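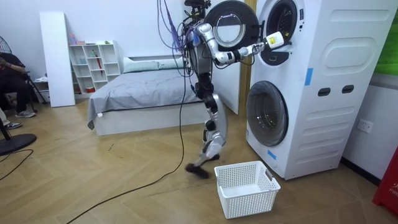
**Laundry cell: right arm drifts low at the upper drum after warm-up**

**wratanaporn** · 2025-02-08

Looking for a second opinion before I order parts. We have a biped at the Grerton flat doing load and unload on a stacked washer-dryer. Upper drum is the hard one. Arm goes out close to horizontal, gripper goes in past the rim, grabs, comes back, drops into the basket on the floor.

First 20 minutes are fine. After that the gripper starts entering low. By the end of a session it touches the bottom lip of the drum on the way in and drags on it on the way out, and garments get pulled off at the lip and end up by the feet.

What I've done so far:

- re-zeroed the right shoulder and elbow, cold
- swapped gripper pads
- checked the cabinet is level and the door opens to the same angle each time
- moved the basket closer, then back again

Rashidi (our supplier) says it's the shoulder pitch actuator and wants to sell us one. The one in there has 600 hours on it. Their sheet says inspect at 4,000. I don't love the idea of paying for an actuator on the strength of a phone call.

---

**virag_s**

I wouldn't buy anything yet either. 600 hours is nothing unless somebody crashed it.

How are you measuring "low"? If it's by watching the gripper against the rim, you don't know whether the arm moved or the whole robot did. It stands on bent knees. Knees under load for that long get warm too, and a small sag at the knee shows up as height at the hand. Put a mark on the cabinet and a mark on the hip and measure both, start and end.

---

**ksoliman**

Or it's the cables. Where does your overhead bundle rest? If it's sitting on the shoulders then the arm is carrying some of it every time it goes out. I've chased this exact fault twice and both times it was the harness.

---

**virag_s**

> I've chased this exact fault twice

Cable weight doesn't change in 20 minutes, Karim. He says it's good at the start.

---

**ksoliman**

Weight doesn't. Position does. The bundle works its way down a bit every cycle until it's lying on the upper arm, and then you're pulling against it with the arm at full stretch, where you have the least torque to spare. Go and look at it at minute zero and at minute 30. It won't be in the same place.

---

**wratanaporn**

It does rest on the shoulders. There's slack in it so the robot can turn between the machine and the bed, and it tangles. I comb it out every morning and it's a mess by lunch. Never thought of it as a load.

The other one runs off the body and along the floor. I keep that one loose on purpose, it got stepped on in July and took out the network connector.

I'll do Sándor's marks first because it costs me nothing but tape.

---

**nouhaila_b**

Before everyone starts measuring: who did the zeroing, and with what? "Re-zeroed cold" worries me. If you zero cold and run hot you have built the drift in yourself. We warm ours up with 11 full reaches in free air, then zero, then start work. Been doing that on the Flalleritz arms for a good while and I no longer see this at all.

---

**virag_s**

That hides it. If something is sagging when warm, zeroing warm moves the error to the start of the day.

---

**nouhaila_b**

It hides it well enough to get laundry out of a drum. This isn't a measuring machine. How much clearance do you need at a lip?

---

**wratanaporn**

More than I have. The opening isn't generous once the gripper is holding a towel.

OK, numbers are in. Tape on the side of the cabinet near the top and near the bottom front corner, straightedge between them, read off the hip and the wrist.

| | Hip | Wrist |
|---|---|---|
| Start | 0 | 0 |
| End of session | no change I can read | 9 mm low |

So it isn't the knees.

---

**virag_s**

Fair enough. Knees are out. Now I'd say shoulder or elbow, and I'd still want to see it with the cables held up before anybody says "actuator".

---

**ksoliman**

Which is what I said.

---

**cechou**

Read the whole thread and have a boring suggestion. Check the clamp bolts where the arm segments meet the joint rings. On ours (different maker, similar tube-and-ring layout) the clamp behind the elbow relaxed when it warmed up. Torque reads fine cold. You push down on the forearm after a session and feel a click.

Not saying it's that. But it takes ten minutes, with the power off and the arm supported. Please support the arm, it will come down on you.

---

**wratanaporn**

Checked both. Elbow clamp fine. Upper arm clamp took most of a quarter turn to reach the number in the manual. No click that I could feel, before or after.

Also hung the bundle from a Munia spring balancer so it floats clear of the shoulders. I know, two changes at once, save it.

---

**virag_s**

I wasn't going to save it. You can't tell us which one did anything now. Put the cables back on the shoulders and run one session.

---

**wratanaporn**

Done, grudgingly.

- Clamp tight, cables on shoulders: 6 mm low at the end
- Clamp tight, cables hung: 2 mm low at the end

I haven't loosened the clamp again to get the fourth combination and I'm not going to.

---

**ksoliman**

Four of your nine were harness. I'll take it.

---

**virag_s**

One session each. I'd want five before I believed 6 and 2 are different numbers. Straightedge and tape, you could be out by a millimeter either way.

---

**nouhaila_b**

And the last 2 mm would go away with a warm zero. Just saying.

---

**cechou**

Recheck that clamp after a week. If it has backed off again the bolt is stretched or there's oil on the thread. Paint a witness line across the head so you can see it without a wrench.

---

**wratanaporn**

Line's on. I've told Rashidi no on the actuator for now. They replied that the balancer isn't an approved accessory and could affect the warranty, so I've asked them to show me where the manual says that. Still waiting.

Will run the other four sessions each way when I have the flat to myself. Does anyone have a part number for the clamp bolts? The exploded view in my manual has them unlabeled.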